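ACTA DE LA REUNIÓN DEL GRUPO DE TRABAJO DE SOFTWARE DE MANIPULACIÓN

Proyecto Grurnance
Sede de Wokudari, sala de la segunda planta
3 de septiembre de 2019

Asistentes: Fabrice Rey (presidencia), Giang Trương (percepción), Amber Verbruggen (planificación y control), Quentin Baudry (herramientas e integración; secretaría).
Excusa su asistencia: Stuart Haslam, que remite por escrito sus observaciones al punto 3.

Se abre la sesión a la hora prevista, con quórum suficiente.

ORDEN DEL DÍA

1. Lectura y aprobación del acta anterior.
2. Estado del planificador de movimientos para la tarea de puerta.
3. Percepción y calibración de cámaras.
4. Herramientas de registro y revisión de episodios.
5. Congelación de interfaces con Bisgaard.
6. Ruegos y preguntas.

1. LECTURA Y APROBACIÓN DEL ACTA ANTERIOR

Se da por leída. La Sra. Verbruggen solicita que en el apartado de control se sustituya «modo de impedancia» por «modo de admitancia», término que corresponde a lo que se acordó. Con esta corrección, el acta queda aprobada por asentimiento.

2. ESTADO DEL PLANIFICADOR DE MOVIMIENTOS PARA LA TAREA DE PUERTA

La Sra. Verbruggen informa sobre la nueva versión del planificador. La tarea de apertura y cierre de la puerta del microondas se resolvía hasta ahora con una trayectoria única, calculada al inicio y ejecutada sin revisión. La versión presentada divide el movimiento en tramos y vuelve a estimar el eje de la bisagra al término de cada uno, a partir de la posición de la pinza y del par medido en las articulaciones.

De los 53 ensayos ejecutados con esta versión, 8 se interrumpieron por el supervisor de seguridad. Todas las interrupciones se produjeron en el último tramo de la apertura, cuando la puerta se aproxima a la perpendicular con el frontal del aparato. La ponente atribuye el comportamiento a un radio de giro mal estimado, que hace que la pinza tire de la puerta hacia fuera en el tramo final. El Sr. Rey pregunta si el umbral de par es demasiado estricto. La Sra. Verbruggen responde que prefiere no modificarlo hasta corregir la estimación, y así se acuerda.

Se debate a continuación la conveniencia de distinguir dos estrategias para mover la puerta una vez liberada: sujeción del canto entre los dedos y empuje con la cara exterior de un solo dedo. La segunda exige menos precisión en el acercamiento, pero el modelo de contacto del simulador no la reproduce bien. El Sr. Baudry recuerda que el simulador trata los dedos como prismas de arista viva y que la geometría real está pendiente de incorporarse desde enero. Tras un intercambio de opiniones, se acuerda mantener ambas estrategias en el código, seleccionables por parámetro, y fijar el empuje como opción predeterminada para el cierre.

El pulsador de apertura queda fuera del alcance de esta versión. La Sra. Verbruggen advierte de que, mientras no se aborde, los ensayos de apertura deberán iniciarse con la puerta entornada, circunstancia que debe constar en los metadatos de cada episodio.

Acuerdo 2.1. Conservar el umbral de par vigente. Responsable: Sra. Verbruggen.
Acuerdo 2.2. Incorporar al simulador la geometría medida de los dedos. Responsable: Sr. Baudry.
Acuerdo 2.3. Añadir el campo «estado inicial de puerta» a la ficha de episodio, con carácter obligatorio. Responsable: Sr. Baudry.

3. PERCEPCIÓN Y CALIBRACIÓN DE CÁMARAS

El Sr. Trương expone el estado del módulo de percepción. El detector de puerta trabaja con dos fuentes: la cámara fija, de la que se obtiene el ángulo de apertura, y la cámara de muñeca, que refina la posición de la pinza respecto al objeto. La fusión de ambas presenta un retardo que en la práctica obliga a detener el brazo antes de cada actualización.

Señala dos dificultades. La primera es el bajo contraste: el aparato, la mesa y el mobiliario próximo son blancos, y el segmentador confunde con frecuencia el borde inferior de la puerta con la sombra que esta proyecta. Los elementos más estables para el seguimiento han resultado ser las ranuras negras del cierre y la etiqueta de advertencia del marco, cuyo código QR sirve además de referencia de escala cuando la resolución lo permite. La segunda dificultad afecta a la cámara de muñeca: los dedos ocupan de forma permanente la parte inferior de la imagen y la máscara que los excluye se dibujó con la pinza en una sola apertura. Cuando la pinza cambia de apertura, parte de los dedos queda sin enmascarar y se interpreta como obstáculo.

Se da lectura a las observaciones del Sr. Haslam. Propone generar la máscara a partir del modelo cinemático, en función de la apertura leída en cada instante, con un margen que absorba el desenfoque de los bordes. Propone igualmente que no se utilice el código QR como única referencia, puesto que un brazo o un objeto puede taparlo en cualquier momento. El Sr. Trương se muestra conforme con lo primero. En cuanto a lo segundo, indica que el seguimiento ya combina varias referencias, aunque reconoce que el peso asignado a la etiqueta es excesivo y que debería reducirse cuando la detección sea parcial.

El Sr. Rey pregunta por los casos en los que la cámara de muñeca no tiene el microondas a la vista. El Sr. Trương explica que el módulo devuelve en tal caso la última estimación válida sin indicar su antigüedad. La Sra. Verbruggen manifiesta que el planificador consume ese dato como si fuera actual y solicita que se corrija con prioridad. Se acuerda que toda estimación lleve marca temporal y que el planificador rechace las que superen el plazo que ambos responsables determinen.

Acuerdo 3.1. Sustituir la máscara fija por una máscara calculada. Responsable: Sr. Trương.
Acuerdo 3.2. Añadir marca temporal y nivel de confianza a cada estimación. Responsables: Sr. Trương y Sra. Verbruggen.
Acuerdo 3.3. Repetir la calibración entre cámara fija y base del brazo cada vez que se desplace cualquiera de las mesas, y dejar anotado quién la realiza. Responsable: Sr. Haslam.

4. HERRAMIENTAS DE REGISTRO Y REVISIÓN DE EPISODIOS

El Sr. Baudry presenta la situación del archivo. Constan 1631 episodios, de los que casi 50 carecen del flujo de una de las cámaras. La causa se ha localizado en el proceso de escritura, que se daba por finalizado antes de vaciar la cola de imágenes. La corrección está integrada en la rama principal y no se han detectado nuevos casos.

Se debate el destino de los episodios incompletos. El Sr. Rey se inclina por eliminarlos. El Sr. Trương solicita que se conserven, pues pueden servir para verificar el comportamiento del módulo cuando falta una fuente. Se acuerda conservarlos con una etiqueta específica y excluirlos de toda estadística de rendimiento.

En cuanto al visor Wuvel, se ha habilitado la reproducción sincronizada de las vistas fija y de muñeca junto con la gráfica de pares. Queda pendiente la búsqueda por tipo de objeto. El Sr. Baudry pide que se unifique el vocabulario de las anotaciones: los mismos objetos figuran con nombres distintos según el operador, y «hamburguesa», «comida» y «plato con comida» no pueden filtrarse conjuntamente. El Sr. Rey propone una lista cerrada, que será elaborada por la secretaría y sometida a consulta por correo.

Acuerdo 4.1. Etiquetar y conservar los episodios incompletos. Responsable: Sr. Baudry.
Acuerdo 4.2. Elaborar la lista cerrada de nombres de objeto. Responsable: Sr. Baudry.

5. CONGELACIÓN DE INTERFACES CON BISGAARD

El Sr. Rey da cuenta de la comunicación recibida de Bisgaard, que solicita una versión estable de los mensajes entre percepción y planificación. A la vista del acuerdo 3.2, se considera prematuro congelar el mensaje de estimación de pose. Los restantes mensajes pueden entregarse en su forma actual. El Sr. Rey trasladará esta posición por escrito y remitirá copia a los asistentes.

6. RUEGOS Y PREGUNTAS

La Sra. Verbruggen ruega que se reserve el brazo con antelación en el calendario común y que no se modifiquen los parámetros del controlador en la máquina compartida sin dejar constancia en el repositorio.

El Sr. Trương pregunta si procede incluir la lectura de los mandos giratorios en el alcance del proyecto. Se pospone la cuestión a la próxima reunión.

Sin más asuntos que tratar, se levanta la sesión.

ANEXO GRÁFICO AL PUNTO 3
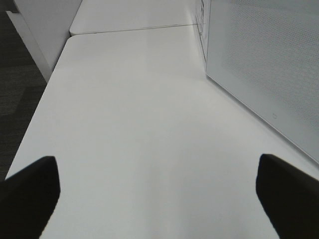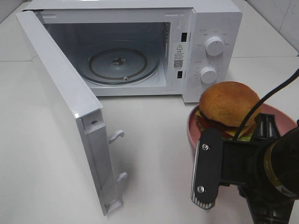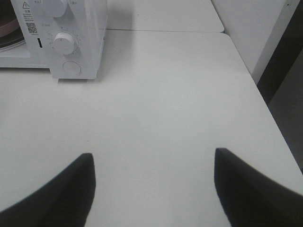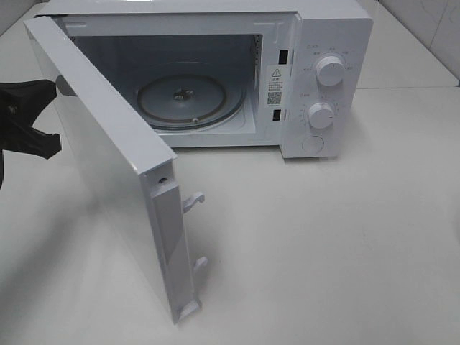 Puesto de trabajo. Primera y tercera imágenes: cámara de muñeca. Segunda y cuarta: cámara fija, con la puerta del microondas abierta.

El secretario, Quentin Baudry
V.º B.º del presidente, Fabrice Rey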